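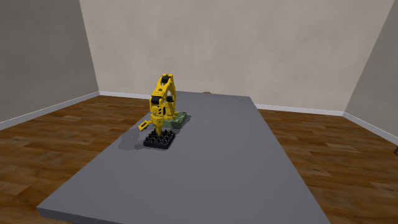

Export orders, and who is counting them

The owner of Putska, a small cheese dairy outside Ledesma, says she has heard the word "opportunity" too often to be polite about it. In May the regional trade office told her that the new export scheme would open up markets in the north. She has sold 200 wheels abroad under it so far.

"They talk as if we'd signed for thousands," she said. "I paid for the labels, the tests and the lorry. The scheme paid for a folder."
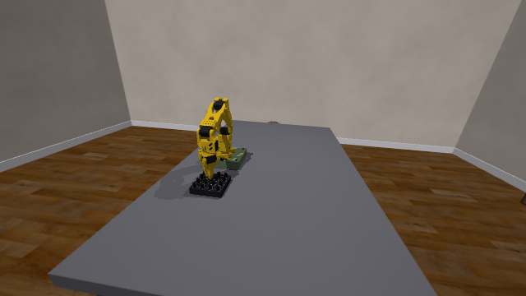

The folder is a thick one. It promises grants of up to 3,292 euros per producer, though she has yet to meet a neighbour who has had the full sum. Her own claim came to 415 euros, and it was sent back twice over a missing stamp.

Would she apply again? She laughed. "Ask me when the money's in the bank."
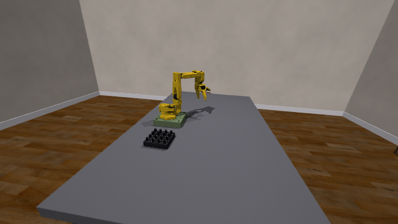
Image: Hestatance

Her buyer, a wholesaler called Bustside, wants 500 wheels for the winter and has put nothing in writing. She is making 200 more and no further. The milk price went up again over the summer, and she doubts the buyer will share the cost.

"They're very friendly on the phone," she said. "I'd like them to be friendly on paper."

The trade office did not answer our questions before publication.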